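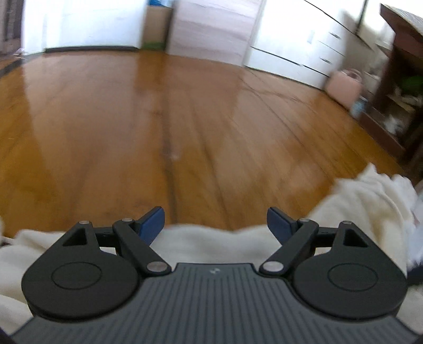 What is a drop cloth, and does it matter which kind you put down on a timber floor?

It's a sheet laid over a floor or furniture to catch paint, dust and crumbs, and on a glossy floor the fabric matters a fair bit, as some kinds slide and some let paint straight through.

Home > Household > Cloth and Linen > Drop Cloths

Drop cloth (also dust sheet, painter's sheet, or in my family just "the floor sheet")

A drop cloth is any large piece of fabric or plastic spread out to protect what's underneath. I've been looking after the household pages here for a while and this is easily my favourite entry to fiddle with, so forgive me if I run on a bit!

Materials

Cotton canvas is the traditional choice. It's heavy, it stays roughly where you put it, and it soaks up small drips before they travel. Old bedsheets are what most of us grab (me included), and they're fine for dust, but a decent blob of paint will go through a thin cotton sheet and you won't find out until you lift it. Plastic sheeting stops liquid completely, though the paint sits on top in little puddles and you end up walking it down the hallway on your socks. Some canvas cloths come with a rubbery backing, a nice compromise if you don't mind the weight. Check that the backing is safe for your floor finish before leaving it down for days.

The undyed cream colour you see on so many canvas ones is simply cotton left alone. It goes whiter with washing.

On polished floors

Varnished boards are slippery under cloth. I learned this at Joelle Salameh's place one Monday, stepping off a stool onto a bedsheet and travelling a good deal further than I'd planned. These days I tape the edges with low-tack painter's tape, or tuck them under the skirting-side furniture if there's any along the wall. Sweep first too. Grit trapped under a cloth gets ground about by your feet and will dull a gloss finish quicker than anything you spill.

Don't leave a damp cloth lying on timber overnight, either. I've seen a cloudy patch come up in the varnish and it took ages to fade.

Folding and storage

Everyone I know bundles theirs up and shoves it in the laundry, where it turns into a lump. Fold the painted side inwards, lengthways first, then roll it (carry it outside for a shake before any of this). Mark one side with a laundry pen so the same face always goes up.

Washing

Dried acrylic paint won't wash out and there's no point trying. For plain dust I use a cold wash and the line. Canvas shrinks, particularly the first time, so buy it a bit bigger than the room needs. Keep anything that's had oil-based finish on it out of the dryer altogether, and dry it flat outside, opened right out, as bunched-up oily cloth can heat up by itself and catch fire.

Comments (2)

Nabil Saliba: Good page. I'd add that flannelette sheets grip polished boards better than smooth cotton. Mine's been going since uni and has every colour we ever painted the lounge on it.

Nisreen Twal: Is there any trick to getting the fold creases out? Mine sits up in a ridge and I trip on it every time.

Related entries

Bedsheets, retired uses for
Canvas
Floor varnish, care of
Painter's tape
Skirting boards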